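The robot still can't put away the groceries

Ehsan Jalali has a rule for visitors. Don't ask about laundry. He'll talk about the fridge all afternoon, but laundry makes him tired.

Jalali runs the home chores group at Etent, eleven desks above a tile shop, coffee machine that only does decaf. His job is to answer a question people have been asking since the first robot vacuum got stuck under the first couch. Can a machine do the dishes yet? Put the milk back? Or are we all still on our own?

Short version: it depends on the chore. And on the kitchen. And a bit on the day.

Most of the work happens in software. A simulated kitchen costs nothing to clean and you can't really break a plate in it. The group's main program is called Romon, and Romon has been at the fridge for months. Open it, find the thing, take the thing. Put something back. Last count was 2537 attempts, all logged, and Jalali has watched way more of them than he needs to. "You start to have favorites," he says. He wouldn't say which.

Why the fridge? Because it's mean. The door swings through the space where the arm wants to be. The shelves are close together. Things sit behind other things. A person ducks, leans, uses a hip on the door and never thinks about it. An arm has to plan for all that, and then somebody moves the yogurt.

Shop-floor jobs should be easier. Same part, same bench, same spot. Nuruvby, a small maker of shelf brackets, has been trying out an arm the staff call Vlad, and Vlad does fine – as long as the brackets come in facing the right way. When they don't, a human walks over. The deal was for 200 brackets a shift. It gets there on good days. The floor manager likes it, mostly, and would like it more if it could also sweep.

It can't sweep.

So what's the hold-up? Ask around and you get differnt answers. The software people say hands. The hand people say software. Jalali says both, then says touch, then gets up for more decaf. A person grabbing a cup knows right away if it's slipping. A lot of grippers find out late, or never. Better sensors exist, they just cost more than the chore is worth. Nobody pays car money to have a plate moved.

And then cleanup, which is the part buyers care about. Getting one item out of a fridge is a demo. Unloading four bags after a trip to the store, with eggs in one of them and a phone ringing, that's a chore. Jalali wants Romon to manage 2 bags by December. Just two. He thinks it's doable. One of his engineers made a face when he said it.
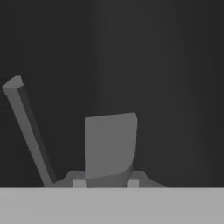
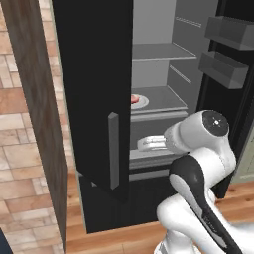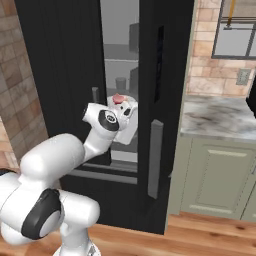 Simulated views of a gripper and a block, and of a robot arm working at a black refrigerator.

What you can buy now

Not much, if you want arms. Vacuums are good and getting cheaper. Mops are okay. Lawn mowers, fine if the yard is flat. Window cleaners, sort of. Anything that claims to tidy a room, read the small print, and look for the part about a remote operator. Some of these machines have a person at the other end doing the hard bits. That may be fine with you. Still worth knowing before it rolls into the bedroom.

For small shops the math is kinder. A single arm doing one dull job can earn its keep, if the job really is one job. Measure it first. Stand there for a shift and write down every time the worker does somthing that isn't in the job description – picks up a dropped screw, flips a part, tapes a box that popped open. That list is what the robot won't do.

Jalali's own kitchen has no robot in it, not even the vacuum. He has stairs, and a dog that hates the noise. He does the dishes by hand, at night, radio on. Asked when he'd trust an arm with his own fridge, he took a while. Maybe once it's handled glass jars for a full year, he said. Pickles first.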